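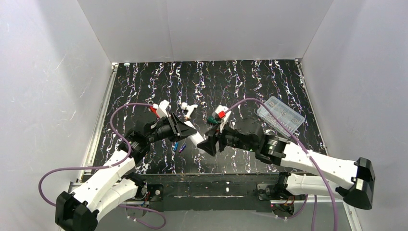

Today I began the trial of the Nustance kit for real, and I want to write my impressions before I forget them. Mitra Kiani from Brilgate sent us the service plan too, 80 euros per month, but I will decide on this only at the end of August. The two arms are bigger on the table than I imagined from the catalog. The purple cables make wide loops over the white links, and I don't like this so much. I wrote to Mitra if clips can be ordered. The organizer box stays at the right side for now, although it is very near to the right wrist. Feven says 23 centimeters of free space is enough. I am less sure.

The manual is good but long. I read until page 676 of the PDF and found the handover settings only there, under "Other". Åsmund was laughing at me, he uses the search function. We stayed with slow speed all morning. I like that both grippers can come so close to each other and I can still follow what each one does.
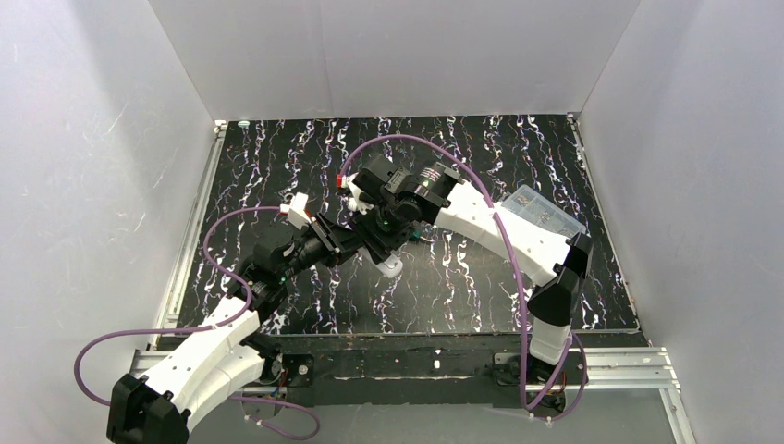 Still to ask Brilgate

Is the price for 4 users or for 4 machines? Can we get the black fingers as spare parts? Joaquín wants also to know if the warranty is valid when we move the table to Florden. I must call before 3 p.m.

Filed under: Workshop Diary, Product Trials
Home | Diary | Reviews | Contact
© Elaheh Jafarzadeh. Back to top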